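4.2 Rule changes and the response of fan producers

The second case concerns Trondusar, a space adventure series that ran for three seasons and has been kept alive mostly by its viewers. Fan-made episodes of Trondusar have been posted online for many years. The rights holder, Ellico, left them alone for most of that period. It did not license them, and it did not state in writing that they were allowed. Fan producers in our interviews described this as an understanding, though several of them admitted that they had never had any contact with the company.

The situation changed in January, when Ellico published a set of guidelines for fan films. The guidelines limited each story to 20 minutes, barred the use of paid actors, and required that props and costumes be either homemade or bought from a licensed seller. Money could be raised from the public only up to a fixed amount, and no physical rewards could be given to donors. The company described the document as a way to give fans certainty. It also stated that following the guidelines did not create any right to use the material.

We looked at the discussion of these rules on two message boards. The larger, Vilten, is a general board for science fiction viewers. The smaller, Moschos, was set up by people who make fan films and is used mainly to trade advice on lighting, sound and set building. From Vilten we collected 3,000 posts, and from Moschos 1,000. Posts were read in the order in which they appeared. We coded each for its position on the guidelines, for the reasons given, and for any mention of the poster's own work.

The two boards did not respond in the same way. On Vilten the argument was mostly about loyalty. Posters who supported Ellico said that the company owned the series and had been patient. Those who opposed it said that viewers had kept the series in the public eye during the long gap after it left the air and were owed some consideration. Few posts on either side quoted the guidelines, and some described limits that are not in them. Threads tended to grow quickly for a day or two and then turn into disputes over the conduct of particular members. Moderators closed many of these threads, which moved the same disputes into new ones.

On Moschos the text of the guidelines was quoted often and at length. Members wanted to know whether a two-part story counted as one film, whether a friend who works in television could operate a camera for free, and whether costumes bought before January had to be replaced. Opinion of Ellico was no warmer than on Vilten, but it took up less of the discussion. A common pattern was a short complaint followed by a long practical question. Members who had finished films online were more likely to ask such questions than to argue over whether the rules were fair.

The homemade requirement produced the most detailed threads. Fan producers have always filled their sets with household goods, and the rule seemed to favor this, but it did not say whether an ordinary store item counted as a prop at all. Market stalls and ship's galleys were the usual examples, as both call for food that can stay under lights for a full day of shooting. Members compared real produce with other options and shared notes on storage between sessions (Figure 3). By the end of the period studied, most had settled on treating unaltered store goods as outside the rule.

Three kinds of outcome were reported on Moschos. Some productions were cut to fit the time limit, some removed all reference to Trondusar and continued as original stories, and some stopped. We cannot say how common each outcome was, as producers who stopped may also have stopped posting. The same problem affects Vilten, where members who disliked the tone of the debate could leave without comment. Our reading therefore applies to those who stayed, and the interviews in Section 5 were designed in part to reach former members of both boards.
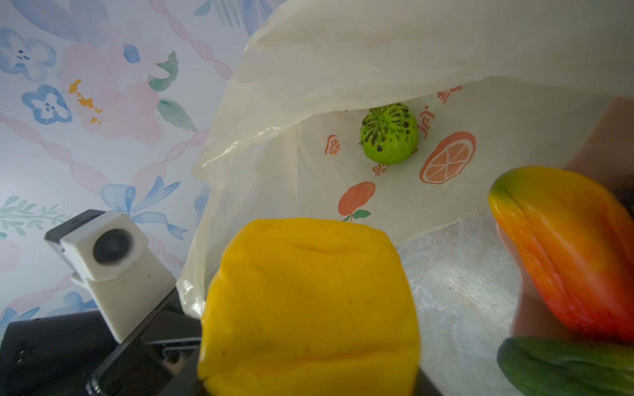 Figure 3. Yellow bell pepper and a round green fruit with a plastic bag printed with orange fruit.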